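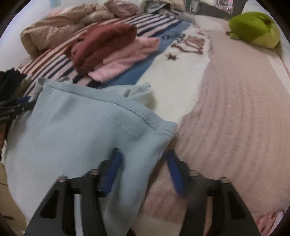 The folding gets done on the bed because the bed is the biggest flat surface most people own. A dresser top holds a lamp and a dish of change. The kitchen table has mail on it. So the clean clothes get carried in and dropped on the blankets, and for the next half hour the bedroom is a laundry.

This works fine up to a point. The trouble is that a bed is rarely bare. By the time the sweatshirts come out there may already be a striped spread, a couple of throws, a comforter pushed to one side and a stuffed toy or two. Clothes disappear into that. A maroon top on a navy, white and pink stripe is easy to see, but a pink one on a pink blanket can sit there until bedtime.

At Rallo, a three-room alteration and laundry shop that also teaches evening classes in home care, the first lesson is about clearing space. Students are told to push the bedding toward the headboard or the wall and leave the middle of the mattress open. The blanket on top stays if it lies flat. A fluffy or ribbed one comes off, as sleeves catch on it and the fold never comes out square.

The second lesson is the hooded sweatshirt, which causes more complaints than any other item. T-shirts are simple. Towels are simpler. A hoodie has a thick hem, thick cuffs, a pocket in many cases and a hood that won't lie down for anyone. Left to themselves, most people fold one the way they fold a shirt, then set it on the pile and watch the pile lean.

Rallo teaches it this way. Lay the sweatshirt out flat with the hood pointing away from you. Smooth the body from the center out to the sides with both hands. Pull each sleeve straight before you do anything with it, cuff included, so the fabric isn't twisted at the elbow. Fold one side in by a third and bring the sleeve back down along the body. Do the same on the other side. The hood goes down flat over the top of the long strip you've made. Then fold up from the hem in two turns.

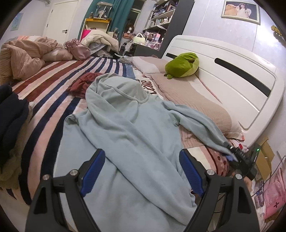

The step people skip is the sleeves. A twisted sleeve adds a lump inside the fold, and the lump is what makes the stack tip over. Straightening both takes a few seconds. Over a full basket that comes to a couple of minutes, and you get it back the first time you pull something out of a drawer without wrecking the rest.

There is a second method, rolling, which the class covers in 7 minutes at the end. You start with the same flat strip, but roll from the hem toward the neck and tuck the roll into the hood. It makes a tight bundle that is good for suitcases and deep bins. It is less good for a shelf, where the bundles roll off. Some students prefer it anyway.

Color sorting gets an argument every term. Some people stack by owner, others by type, others dark with dark. Rallo doesn't take a side, though the staff suggest making the piles in the order you will put them away. If the dark clothes go in the closet nearest the door, build that pile on the side of the bed nearest the door. Sweatshirts go down first, as the heaviest, and lighter things on top.

Then there is everything that isn't clothing. Drawstring pouches, spare pillowcases, small cushions and tote bags all turn up on beds, and none of them stack. The class recommends one open box on the floor for these while you fold. A plain cardboard box does the job. Etora and Becerra both sell fabric bins with handles, and a set of 3 looks better in a bedroom if the box is going to stay out.

Blankets are last. Fold a throw in half lengthwise, then in half again, then in thirds. With a patterned border, keep the border on the outside edge so you can tell which blanket it is without opening it. A thick comforter doesn't need folding if it's going back on the bed. Shake it from the foot end and let it fall.

Stuffed animals go back against the headboard.

The evening course runs for 7 weeks at the Clerneneo community rooms and costs $50, with ironing, stain treatment and basic mending in the later weeks. Students bring their own laundry, and the shop supplies the tables. Rallo says sweatshirts are still the item students bring most often, usually several at a time, and usually balled up in the bottom of the bag.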